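Flaking black paint on a metal bracket above a work table: touch up or strip?
Posted by Fionnuala Ó Néill, June 4, 2025
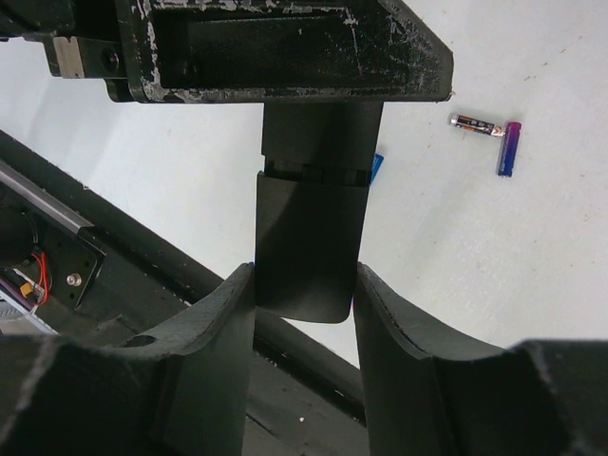

I am responsible for the upkeep of equipment in the Lenihan workroom and would be grateful for advice on paint repair. The black finish on the boxed metal housing has worn through in patches, with white and grey showing, and the worst of it is along the lower rim and at the right corner. Our inspection sheet requires that no loose coating be present above a work surface.

My preference is to repair the finish in place. The flexible black pad and the ribbed collar beneath the housing must stay free of paint, and I would like to leave the bolt on the left side undisturbed. Is a local touch-up acceptable, or should the entire face be stripped? I should also welcome guidance on drying time, as the table can be released from use for 45 hours at most.

Aoife Dolan
A local repair is generally acceptable where the remaining coating is firmly attached. Please proceed as follows.

Cover the tabletop before any other work begins. Wrap the pad, the collar and the column in plastic film and close the film with masking tape. A separate disk of tape should be cut for the bolt head.

Remove loose flakes with a plastic scraper, working toward the bare area. Sand the edges of each patch by hand until no step can be felt with a fingertip — power sanding is not advised so close to a soft part. The recessed channel tends to hold dust and should be wiped twice with a lint-free cloth.

Establish whether the white and grey areas are primer or bare metal before you select a product. Primer that is sound may be painted over directly. Bare metal requires a metal primer first, and the correct type will depend on the metal. Apply the color with a small brush in two thin coats. Drying time is stated on the can and varies considerably between products; your 45 hours should be compared with the time given for full hardness, which is longer than the time given for touch.

If tape pulls sound-looking paint away from the rim, the bond has failed and the whole face should be stripped.

Wallach_709
We used black spray paint on something similar and it was fine. Masking took longer than painting. Some of it chipped again by October, mostly at the corners.

Fionnuala Ó Néill
Thank you both. I will carry out the tape test on the rim first and will avoid spraying near the pad.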